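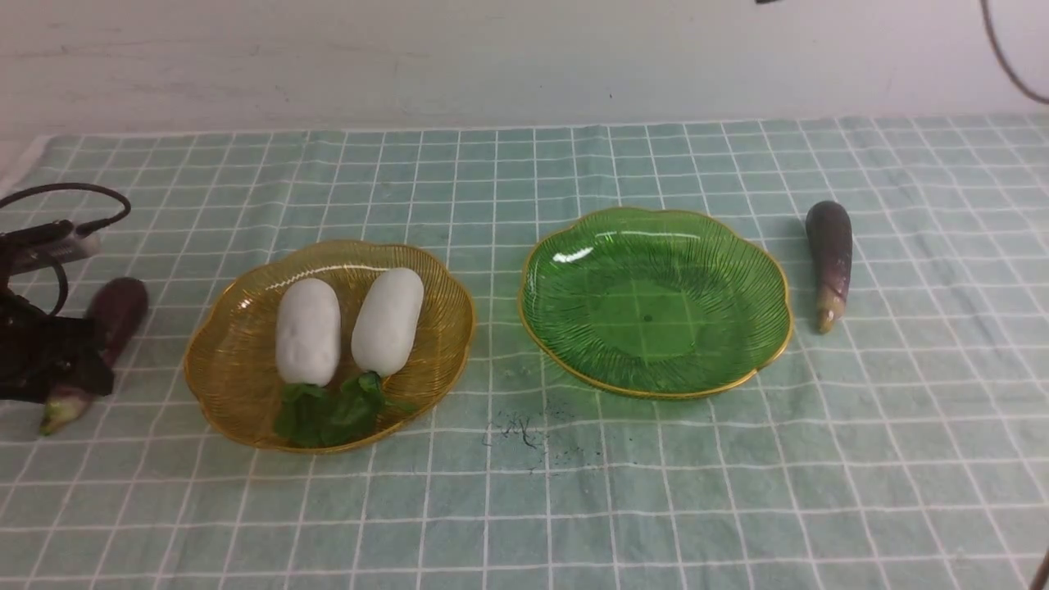 The gripper at the vegetable table, with two radishes on the yellow plate.

Home | News | Events | Contact

Zullwood to open its robot workshop in June

Zullwood will open its Flanmont workshop to visitors on a Sunday in June, from 10am. Staff will show a robot arm handling vegetables on a laid table, with 4 demonstrations during the day, each lasting 28 minutes.

"People can stand close and ask what they like," said Elaheh Ebrahimi, who runs the workshop.

Entry is free. Places can be booked through Arash Yazdani at the Flanmont office.

We use cookies to improve this site. Accept | Settings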